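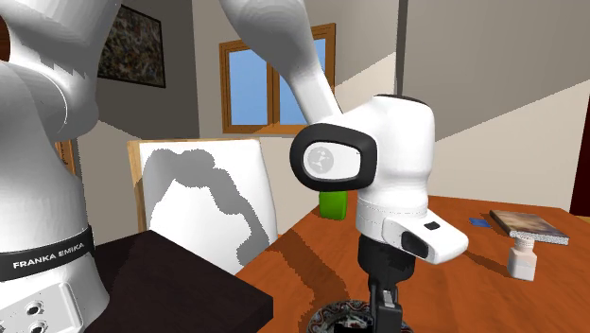

Computer render: white robot arm with "FRANKA EMIKA" on a black band

Our work > Rural networks > Reports to funders
Filed under: Mobile money, Progress reports

Talebi shared mast and mobile money project: progress report to Prosel
Nov 10, 2025

Dear Gleice and everyone at Prosel,

I hope this finds you all well, and thank you for being so patient over the summer while we waited for the second ground lease to come through. It did come through, in the end, and I'm glad to say I have a good deal more to tell you this time than I had in my last letter (which, rereading it, was mostly about fencing).

First, the masts. We now have 6 on air along the Talebi road, all of them carrying Salta's signal, and the last two are also carrying the smaller operator that joined in the spring. Sharing the towers has been slower to arrange than putting them up. Each company wanted its own padlock on the gate, its own meter and its own form for reporting a fault, and it took Ghazal Shokri a great many phone calls to get them down to one of each. She has been wonderful about it. The single fault form is in use at every site and the engineers seem to like it, or at least they have stopped sending me the old one.

Power is still our weak point. The batteries at the two northern sites don't last the night when it has been cloudy for several days, and customers there lose their service before dawn. Salta has agreed to pay for larger batteries at one of them. We would like to use the money left over from the road repairs for the other, and I'd be grateful if you could let me know whether that needs a formal change to the budget or whether a note from you will do.

Now the mobile money side, where most of your grant has gone. We have trained 66 agents, mostly shopkeepers, with a few market traders and one very busy chemist. Between them they have registered 1,197 customers, and they can pay out up to 1,000 in local currency at a time without ringing the branch first. That limit was lower when we began and the agents complained about it at every meeting, quite rightly, as people coming in with school fees or a funeral to pay for had to be sent home and asked to come back.

Keeping enough cash in the shops is the thing that worries the agents most, and it worries me too. On market days the money all goes one way. Tuấn Thân has set up a simple arrangement on Clornis, the record-keeping program we moved to in June, so that an agent who is running short can see which neighbour has cash to spare and ask for a swap. Some of them take to it happily and others would still sooner send a nephew on a motorbike! We're leaving both ways open for now.

I should mention the complaints as well. Most were about money sent to the wrong number, and getting it back takes far too long. Akinyi Massawe has been going through these with Salta's customer desk and they have promised us a named person to deal with. I'll believe it a little more when I have the name, but the tone has been friendly and I don't want to be unfair to them.

Between now and the end of December we plan to finish the refresher training, settle the battery question, and sit down with both operators over next year's rent. The rent talks may drag on. The accounts are going to you separately, with receipts, and I have put a note beside the fuel costs, which came out higher than we had planned because the generators ran so much.

With very warm thanks, as always, and do come and see us when the road is dry,

Nima Najafi
Project manager

Comments (3)

Gleice Cavalcanti
Thank you Nima, a lovely full report. A note from me will do for the batteries, I'll send it over this week.

shopkeeper_north
Please do something about the signal before dawn, that is when the bus drivers want to pay me.

Akinyi Massawe
We have the name from Salta now! I'll pass it round to the agents with the next float sheet.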